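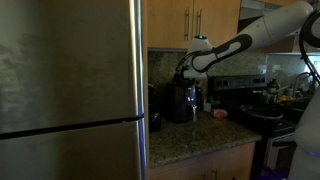

¿Por qué las islas que están en medio del mar tienen palmeras?

Imagina una isla recién hecha por un volcán. Es negra, humea y no tiene ni un árbol. Tampoco tiene vecinos: el más cercano queda a muchos días en barco, y los árboles, como ya sabrás, no sacan billete.

Entonces, ¿cómo llegan las plantas? De polizones.

El coco es el viajero más famoso. Su cáscara tiene fibras llenas de aire, así que flota de maravilla. Puede pasar semanas a la deriva, sin remos ni bocadillo, hasta que una ola lo deja en la arena. Si tiene suerte, echa raíces. Si no, vuelve al agua a seguir de vacaciones.

Otras semillas viajan en pájaro. Unas van pegadas a las plumas y otras, dentro de la barriga. De cómo salen de la barriga hablaremos cuando nadie esté merendando.

Las esporas de los helechos son tan pequeñas que las lleva el viento - clase turista, sin equipaje.
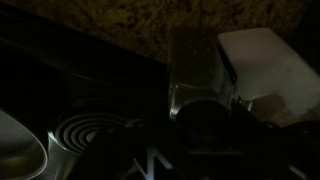 Una placa de cocina con su quemador en espiral.

Y luego llegó la gente. Los navegantes polinesios cruzaban el océano en canoas dobles, guiándose por las estrellas y las olas. Llevaban a bordo taro, plátanos y también cocos, que esta vez iban sentados.

Palabras raras
Polizón: el que viaja a escondidas y sin pagar.
Espora: una especie de polvillo del que nace un helecho.
Taro: planta de raíz gorda que se come cocida. Cruda pica muchísimo, no la pruebes.

Texto: Nazma Mridha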